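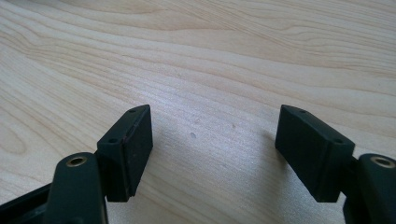

A remark from the other bench was that the table should be left as it is, without any oil, and that we will regret it the first time somebody puts down a coffee cup on a fresh surface. I write it down at the start so it is not forgotten. The same voice said also that oil makes light wood yellow, and this I take more seriously.

Sunday, February 24, 2019
Perkstead, back workshop

Subject: the top of the Flakska table, what to do with it.

The wood is light and I want to keep it light. This was the main reason to choose this table for the room, where the window is small and the old bench made everything dark. So the question is which finish changes the color the least, and still protects against glue and wet cups.

Sanding. I made the test on the underside first, near the long edge, so that a mistake stays hidden. Started with 80 paper on the block. This was too strong. It left lines across the grain which I could feel with the nail, and it took me longer to remove the lines than to do the whole rest of the test. Then 180, only along the grain, with light pressure. After this the wood felt even under the hand. For the top I will go directly to 180 and forget the coarse paper, except if there is a glue spot that does not come off with the scraper.

Dust: brush, then vacuum, then a cloth slightly damp with water. The damp cloth raises the fibers a little, so wait until dry and go over once more with the used paper. Do not take a new sheet for this step, the used one is softer.

Oil. I have the Tillex, can number 436, opened in June and closed well. There was a thin skin on top, I removed it with a stick and the rest was liquid and clean. Put on a patch with a cotton cloth, waited 10 minutes, wiped off everything that did not go in. The patch came out warmer in color than the wood beside it. Not orange, but I see the difference if I stand at the door. A second patch with only half of the oil was better, but it is also less protected I suppose.

Lencho soap. This is the white soap for floors, mixed in warm water. Patch beside the oil patches. While wet the wood looked darker, and when it dried it came back almost to the color from before. The surface feels dry and a little like paper. A drop of water went in after a short time, on the oil patch the drop stayed standing. So for color the soap wins and for water the oil wins, as I was afraid.

Not tested: wax. We have none here and I do not want to buy one more can that stays on the shelf.

What I think now: soap on the whole top, repeated when it looks tired, and a mat for cups and for the glue pot. If the mat is not used by everybody then we talk again about oil. The legs I leave alone.

Small things to remember:
Move the table away from the radiator before the work, and let it stand in the room one night.
Soap both sides of the top on the same day – I did once only the upper side on a shelf, and the shelf bent.
Clean cloths are in the drawer under the vise. The gray ones have machine oil in them, please not on this table.
Oil cloths go outside, spread flat on the stone step. Do not fold them and do not put them in the bin.

Open points. I do not know if the top had already some treatment from the shop. The paper of the table says only "wood, clean with dry cloth". The paper did not clog when I sanded, so I believe there was no thick lacquer, but maybe there was a thin oil. It would explain why the first patch was uneven at one side. I will try the soap once more at the other end of the underside, and write the result on the next page together with the mixture, which today I did only by eye.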